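Marsden Household Textiles Fund
Progress note on the Hadgate linen strand, to January 1, 2023

We were asked in October whether the Hadgate folding routine was worth a second round of money. The short reply is that we are not convinced yet. The budget line stands at £498, of which 69 per cent is spent.

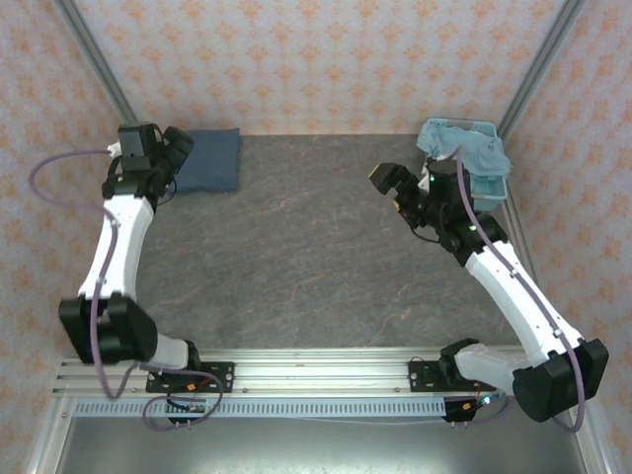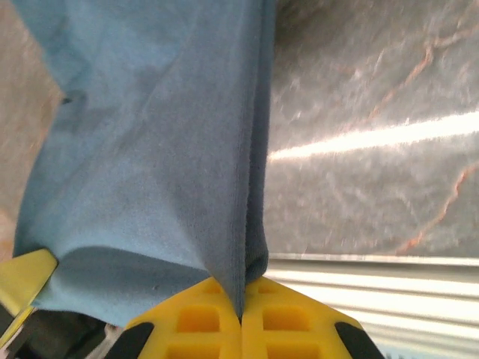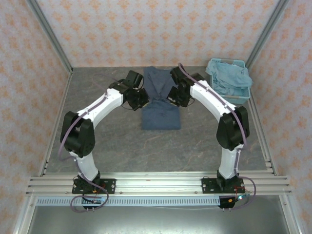
Hadgate folding bench: light-blue cloth in the first and second pictures, navy item and basket in the third.

Folding dark items flat on the bench is the stronger part of the work. Small light-blue cloths are harder. They bunch when lifted by one point, and a heaped basket hides the corners. Arbridge claims 40 good folds out of 100 tries for these, but its log does not say what counts as good, and we would not repeat the figure to trustees.

Still outstanding: a written fold standard, and the Flotetti invoice for replacement baskets. We advise holding the remaining money until both arrive.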